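Tabletop

A tabletop is the flat upper part of a table, held up by legs, a pedestal, trestles or a wall bracket. It may be fixed to the base for good or made to lift off. The word is also used as an adjective for things small enough to be used on a table, such as tabletop games and tabletop fountains. 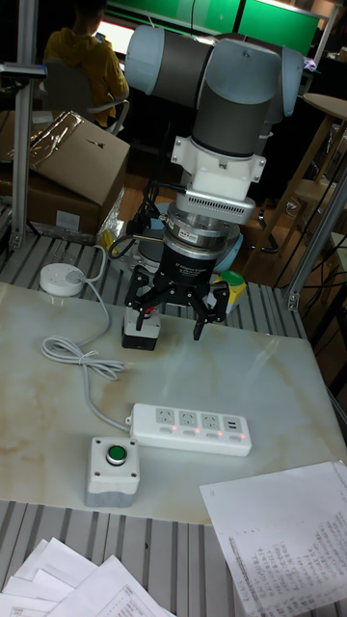
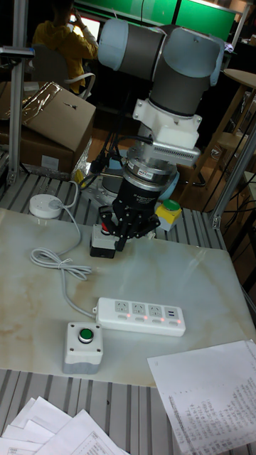
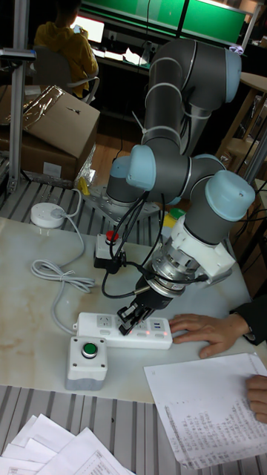

Small items on a tabletop: a box with a red part on top (first), a push-button box (second) and a white power strip (third).

Shape and size

Most tabletops are rectangular, round, oval or square. Rectangular tops fit well against walls and can be pushed together to make longer tables. Round tops have no corners and seat people at equal distances from the center, but they leave unused floor space in a square room. Dining tables in the United States usually stand 28 to 30 inches high. Tall tables meant for standing or for bar stools are higher, with 41 inches a common figure.

Materials

Solid wood was the usual material in most of Europe and North America until the 20th century. Boards are glued edge to edge and the joined panel is planed flat. Wood swells and shrinks across the grain as the air changes, so a solid top is normally held to its base with slotted screws, wooden buttons or metal clips that let it move. A top screwed down tightly may split.

Stone tops, mainly marble and granite, are heavy and stay cool, and have long been used in kitchens and pastry shops. Marble is marked by acids such as lemon juice and vinegar. Glass tops are normally tempered, with ground edges. Other tops are made of a sheet or veneer glued to a core of plywood or particleboard, and many of these are printed to look like wood or stone.

Extending tops

A draw-leaf table has leaves stored under the main top, which slide out from each end. A drop-leaf table has hinged sides that hang down when not in use. Other tables split in the middle so that a loose leaf can be laid in the gap, usually with dowels to line it up.

Local production

Adlow was a center for the making of tabletops sold without bases. The Sjöberg works, the largest in the town, employed 41 people and in its busiest year shipped 3,247 tops, of which 2,427 were beech. Its foreman, Tapio Salminen, later opened a smaller shop in Korkow, which made round café tops in 3 sizes. The Prarberg pattern, a round top with a shallow raised rim, was first sold from this shop.

Care

Finished wood is cleaned with a damp cloth and dried. Oiled tops need fresh oil from time to time. White rings left by hot cups are caused by moisture trapped in the finish.

See also

Countertop
Drop-leaf table
Trestle table
Workbench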